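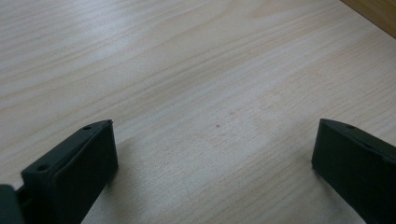
Trerdale opens up its table-finding code for hand-held grippers

October 8, 2019

The small software group at Trerdale has put out the first public version of Kurach, its tool for working out where a hand-held gripper is and how it is moving, using nothing but the view past its own two fingers. We have been waiting for this one for a good while, and it was worth the wait!

Kurach takes a recording made by a person holding a gripper and turns it into a path that a robot arm can follow. Plenty of groups have code that does something similar when the view is full of things to lock on to: mugs, books, a printed mat with squares on it. Bare tabletops are the hard case. Pale wood with a fine grain gives a tracker thousands of lines that all look much alike, and a patch of glare from a ceiling light will slide across the surface as the gripper moves, dragging the estimate along with it.

The new release goes straight at that problem. It learns to mask out the two fingers first, so their edges and screw holes (which never move relative to the camera) can't fool it into thinking the whole gripper is standing still. Next it looks for bright, washed-out areas and gives them very little say in the result. What remains is the grain itself, and Kurach is happiest where the lines bend into arcs or fan out. Long parallel streaks tell it a lot about movement across them and almost nothing about movement along them, so the solver now keeps those two directions apart and leans on the motion sensor for the weaker one.

Begoñe Figueroa wrote most of the grain matching. "A knot or a speck is a gift," she told us. "You get one dark dot on a light table and suddenly the sideways drift has something to hang on to. The trick was to use it without trusting it too much, in case it's a crumb and somebody blows it away."

The group tested the release on 2501 short recordings made on plain tables, and 2488 of them came through with a complete path. Every one of the 13 failures is included in the download, with the logs, and we would love to see more projects do the same. Daithí Tierney, who looks after the planning side, says most of them start with the gripper held so low that there is hardly any table between the fingers for the software to work with.

There is good news for anyone with modest kit, too. Kurach keeps up with video at 30 pictures a second on an ordinary desktop machine, and the viewer that comes with it lets you scrub through a recording and watch the masked fingers, the glare map and the chosen grain lines side by side. We lost most of an afternoon to it. Paths can be saved in the plain text layout used by Nisturo, the group's older motion planner, so existing users shouldn't have to change a thing at that end.

A few gaps remain. Glass and plain white tabletops are still beyond it, and the finger mask has to be trained again if you swap to fingers of a different shape, a job of 48 sample pictures and a cup of tea. Tierney is working on a version that checks the planned path against the edge of the table before the arm sets off, using the line where a light top meets a darker surface beyond it. He hopes to have that ready in November.

The code, the test recordings and a short getting-started guide are on the Trerdale downloads page. Bug reports go to the usual list, and Figueroa is especially keen to hear from anyone with a very stripy table.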